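Notebook - bench 3, April

9:10 am

Picking up from last entry. Cordeiro batch of the walnut ink is still throwing sediment. Left it standing, decanted, left it again, still a brown skirt at the bottom of the jar. Leonilde thinks the husks went in too green. I think we boiled too hard on the second pass. Either way it's what we have and the Povuvska binding job wants ink, so carry on.

To do this morning:
- strain again, tighter cloth
- pH strip before and after
- swatch on three papers
- write up the gum ratio properly this time, last time I wrote "same as before" and had to go back eleven pages to find out what before was

Strained through the old pillowcase folded double. Slow. Went and cut paper while it dripped. What came through looks better, still a bit cloudy held up to the window. What stayed in the cloth is fine like coffee grounds from a bad filter. Kept it in a saucer in case it's any use as a dry pigment. Probably not.

pH before: strip says 4, maybe a hair over. After the pinch of chalk: closer to 6. It fizzed, went a shade redder, settled back down. Don't want to go further than that, the last lot I pushed up to 8 went purple-gray and never came back.

9:50

Gum. Writing it down!! Gum solution is 1 part gum to 2 parts water by weight, left overnight, strained. Then 3 ml of that per 100 ml of ink. The old note says 5 but that was for brush, and it dried shiny and cracked where the sheet got folded. Three is right for dip pen. If it feathers go to 4, no more.

Swatches, Herport laid first. Wet on it goes down a nice mid brown, dries lighter than I want. Second coat brings it back. Pen line is clean on the smooth side, feathers a little on the rough side, mostly on the downstrokes. Cotton rag from the offcut drawer - much better, hardly any feathering, line stays dark. The cheap sketch pad soaks it straight through to the next sheet as always. Don't know why I still test on that.

Left one strip of each taped in the south window, other half under a book. Same as the autumn test. That one had the walnut holding up fine and the hibiscus gone to nothing, so no great worry, but the chalk is new and I want to know if it makes a diference.

10:30

Leonilde in with the oak galls. Good ones, hard, heavy, no holes in most of them. We weighed out what's usable: 105 g. Enough for one proper batch and a small one, or one and a half proper ones if we're stingy. Voted for one proper. She cracked them with the hammer in a tea towel, into the big jar with rainwater, lid on loose. Label says GALL 1 and the month. Shake it every time you walk past. That means anybody, not just me.

Iron: still have most of the tub of ferrous sulfate. It's gone a bit rusty on top. Scrape off the orange and use the green underneath. If there isn't enough green left, order. Do NOT top up with the orange stuff, that was the mistake with the batch that never turned black.

Long talk about whether the Povuvska people want iron gall at all. Their note says "traditional brown-black" and then says "won't harm the paper," and those pull in different directions. Walnut is safe but it isn't black. Gall is black but I wouldn't promise them anything for a hundred years. Leonilde says send both, with swatches, and let them pick. Fine by me. She'll write the letter. I'll do the swatch cards.

11:15

Swatch cards. Cut from the rag offcuts, long way with the grain. Each one gets: one flat wash, one double wash, five pen lines, a line of handwriting, a patch rubbed with a damp finger after an hour. Name of ink at top in pencil. Not in ink. Last time we labeled in the ink being tested and when it faded so did the label.

Damp finger test, walnut with 3 ml gum: lifts a little. To be expected, it's not a waterproof ink. Put it in the letter so they aren't surprised.

Small samples go out in the little clear bottles. Fill to the shoulder, no higher, they need a bit of air or they weep in the mail. Wipe the threads before the cap goes on or it glues itself shut. One clove per bottle against mold. Leonilde wants to try wintergreen instead and I've said yes for one bottle as long as it's marked.

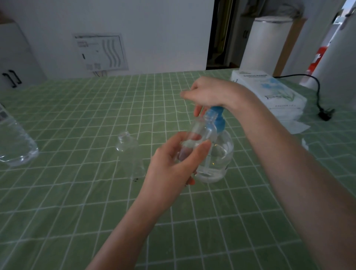 Indigo, small test

1:20 pm, after lunch

Separate thing from the walnut, don't mix up the notes. Had the end of a packet of ground indigo from Plositance, wanted to see if it makes a decent blue writing ink or if it only wants to be paint.

Mulled a spoonful with a few drops of gum on the glass slab. Twenty minutes of going in circles. It's stubborn, gritty at first and then all at once it isn't. Let down with water a bit at a time. First go far too thick, clogged the nib. Second go too thin, looked like dishwater. Third go OK.

On rag: lovely. Dark, slightly green at the edges where it pools. On the Herport: dull, almost gray. Odd that one paper should kill it like that. Maybe the sizing. Try a sheet brushed with gelatin next time and compare.

Settles fast though. Ten minutes in the jar and it's clear on top, mud on the bottom. So it has to be stirred every time you dip. OK for us, not for a customer. Could try more gum to hold it up but then we're back to shiny and cracked. Leonilde says honey. I said honey gets ants. She says we have ants already.

2:40

Went back to the walnut. Standing four hours since straining and there's a thin line of sediment again, much less than before. Going to call that good enough. Drew off the top with the turkey baster and left the last finger's depth behind. The dregs went in the jar marked DREGS which is now nearly full and we should decide what it's for.

Worked out the batch sheet while I was at it. Total walnut on the shelf now, old and new together: 1170 ml. The binding job wants 2000. So short, by a lot, and no fresh husks until fall. Options:

1. Second boil of the dried husks in the attic bag. Weak, would need reducing by half.
2. Buy the crystals. Works fine, not really walnut, and we'd have to say so.
3. Ask if they'll take less and make up the difference in gall.

I like 3. Leonilde likes 1 and has already gone up for the bag. Bag is heavier than either of us remembered so maybe she's right. Set a handful to soak in warm water to see how much color is left in them. By the time I'd swept up it was the color of weak tea. Leave till tomorrow.

Nibs - the fine one is finished, scratches on the upstroke even on the smooth side. Thrown out. Two of the medium left. Cordeiro has them in the shop next to the sealing wax, get a box. Also on the list:
- chalk, the fine white one
- cloves
- pH strips, we're down to the last few
- string
- a new funnel, the small one has a split down the side

3:30

Looked at the window strips early just out of curiosity. Nothing to see of course. Stop looking at them.

GALL 1 has gone from tan to a dirty honey color and smells like a wet fence. Took a drop out on a stick and touched it to the iron water in a spoon, black straight away. Proper black. So the galls are strong and we can go a bit lighter on the iron than the recipe says. Old book says equal weights nearly, I'd start at a third of that and creep up. Excess iron is what eats the paper.

Question for Leonilde: did you note the weight of the rainwater? I wrote the galls and not the water. If you didnt, we can mark the level on the jar and measure after.

Wiped down the slab, nibs in the rag, lids on everything except GALL 1. The brown ring on the bench by the sink was me, it's in the wood now. Husk soak is on the back shelf under the plate. Swatch cards drying flat on the rack, don't stack them till morning, the double washes are still tacky.

Tomorrow: strain the husk soak, gelatin sheet for the indigo, letter to Povuvska.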